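Notes from the Lab Visit: Pick and Place at Randberg
Automation Basics, handout 3

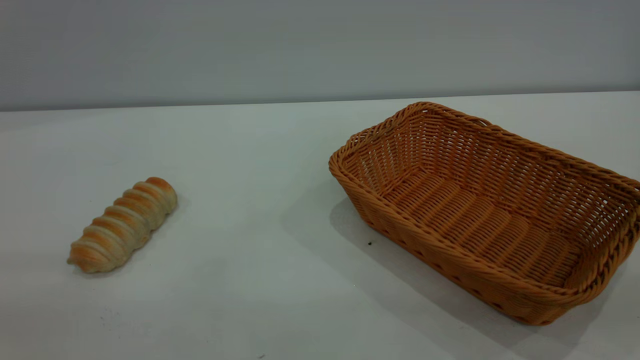

Kiều Hứa asked on the way out why a place that builds machines for factories would spend its time on one roll and one basket, and whether a box and a steel block would not teach the same lesson. Keep that question in mind while you read. It comes back in the second assignment.

The task
One roll, one basket. The roll starts on the table, to the left of the basket and well clear of it. The basket starts empty. At the end of a run the roll should be lying inside the basket, and the basket should be where it was. The starting layout is shown at the top of this handout. Each run begins from a layout of this kind, with the roll turned a different way.

Malathi Kotian ran the demonstration and Fraser Tennant sat at the control desk. They allow 62 seconds for a run. If the roll is not in the basket by then, the run is marked as a miss, even if the arm is already holding it.

What makes the roll hard
Look at the shape. It is thick and rounded at one end and narrows to a point at the other, with raised ridges wrapped around it. A grip that fits the thick end is too wide for the tip. Close too near the tip and most of the weight hangs off one side, so the roll can swing down during the lift. The ridges matter too. Fingers may settle into a groove or sit on top of a ridge, and the two cases give a different grip width for the same part of the roll.

The direction also has to be worked out fresh each time. In our layout the pointed end faces the near left and the round end faces the far right. The planner, which they call Kamath, looks for the long line of the roll and sets the fingers across it. Tennant said the early version often found the line correctly and mixed up the two ends.

What makes the basket hard
The rim is thick and stands up above the weave, so the arm must come in over it and then down. The walls slope outward, and the opening is wider than the floor. That helps when letting go, but it also means that a point just inside the rim is not yet over the floor. The basket sits at an angle to the table edge, so "straight across" for the arm is not straight across for the basket.

The sides are an open weave with small gaps. A depth camera may read a gap as part of the wall in one reading and as the table behind it in the next. Kotian's advice was to find the rim first, fit a shape to it, and work out the walls from there.

Color is less help than you might expect. The roll has golden orange ridges and the basket is a caramel tan. Against the white table either one is easy to find. Once the roll is over the basket the two are close in color, and the software has to go by shape. The basket's shadow is another trap — it spreads wide across the table, and a simple brightness test will take the dark part near the base as belonging to the basket.

Numbers from the talk
Runs logged on this task up to our visit: 1,027
Time allowed per run: 62 seconds
Tries at a grip before the run is stopped: 3
Error types used in the log: 7

Assignments
1. Write the run as a list of steps, from the first camera reading to the open hand. Mark every step where the arm could stop safely.
2. Answer Kiều's question in half a page. Name one thing a steel block would teach better and one thing it would not teach at all.
3. Pick a release point inside the basket and defend it. Use a sketch from above and one from the side.

Send your work to Duván Pacheco as a single file. Sketches may be done by hand if the labels can be read.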